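The Shirt Pile and I Have Reached an Understanding

I own too many sweaters for someone who lives where it's warm seven months of the year. I'm saying that up front because when my editor asked for a piece about ironing and folding at home, she thought she was getting an expert, and what she got was me, a person who for most of her adult life dried everything on a chair and wore it off the chair.

What changed was the move. The new apartment has a hall closet with one shelf, and the shelf is 40 inches wide, and that is all the room there is for anything knitted. Everything I used to heap had to become flat, and stay flat, or it would come down on my head every time I reached for a scarf (it did, for most of June).

So I went to see Maiara Bragança, who runs the alterations counter at Wamine, the dry cleaner two blocks over. She let me stand behind the counter for a whole afternoon on the condition that I didn't touch the steam press. I learned more in that afternoon than in all the years my mother spent trying to teach me, sorry Mom!

First lesson: your board is probably too low. I had mine down at hip height, because that's where it clicked when I bought it, and I'd never looked for another click. Maiara wants it just under the elbow. My back stopped complaining that same week.

Second lesson: get a cover you like looking at. I laughed when she said it, but she was completely serious. You stare at that thing for as long as the basket lasts, and a gray cover makes it feel like office work. The one on her own board at home has lemons on it. I'm now firmly on the side of silly covers - cartoons, fruit, monsters, whatever gets you to unfold the legs in the first place. Just make sure there's decent padding under the fun part. A thin one lets the mesh of the board press through, and then your nice smooth shirt comes off looking like a waffle.

And then there are knits, which I'd been doing wrong in every possible way. I used to drag the iron across a sweater like I was plowing a field. You don't drag! You lay the thing down, pat it into shape with your hands, hover the steam above it, and let it sit until it's cool. Maiara spends far longer on the patting than on the steam. Shoulders first, then the side seams, then the sleeves.

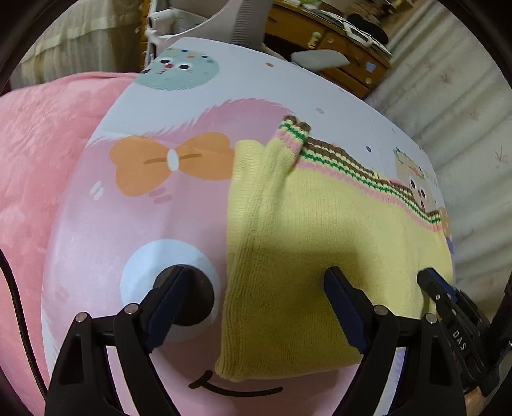 Sleeves are where people give up, and I get it. They have opinions. My habit was to cross them over the front like a mummy, and that left two big lumps right in the middle of the chest. The way I do it now is to lay the sweater face down, bring one side in toward the middle, and then run the sleeve straight down the length of that folded side so the cuff points at the hem. Same again on the other side. You end up with a long, even strip that you can fold in half or in thirds, depending on your shelf. For a cardigan, button it first. I skip this about half the time and regret it every time.

Striped cuffs and any kind of ribbing get their own rule: no pressing, ever. The rib is what makes a cuff hug your wrist, and once you've squashed it with a hot iron it goes wide and floppy and you'll be pushing it up your arm all winter. I have a green pullover from before I knew this. It looks like it has bell sleeves.

My neighbor Gilmar Lins disagrees with me about nearly all of the above. He rolls. Everything he owns is rolled, sweaters included, standing up in the drawer like a box of crayons, and he'll open that drawer for anyone who comes by for coffee. I tried it for 2 weeks to be fair to him. It worked great for T-shirts and pajama pants, and I've kept it for those. The chunky knits kept springing open, though, and I was back to flat piles before the second laundry day.

As for gear, you need very little. I bought a handheld steamer from Lopes, the housewares place near the bus station, and it's good for touch-ups on a hanger, but on a board I still reach for the regular iron. A spray bottle is worth having for cotton. I also paid for a folding template, a plastic thing with hinges, and it lives behind the fridge now. Your two hands and the edge of the board will do the same job.

I've ended up doing the whole business at eight in the evening with the radio on, sweaters last, because by then I've warmed up on the pillowcases and I'm less likely to rush. The closet shelf holds two stacks side by side, thick ones at the bottom. The scarves have moved to a hook on the back of the door, and the chair in my bedroom is, for now, a chair.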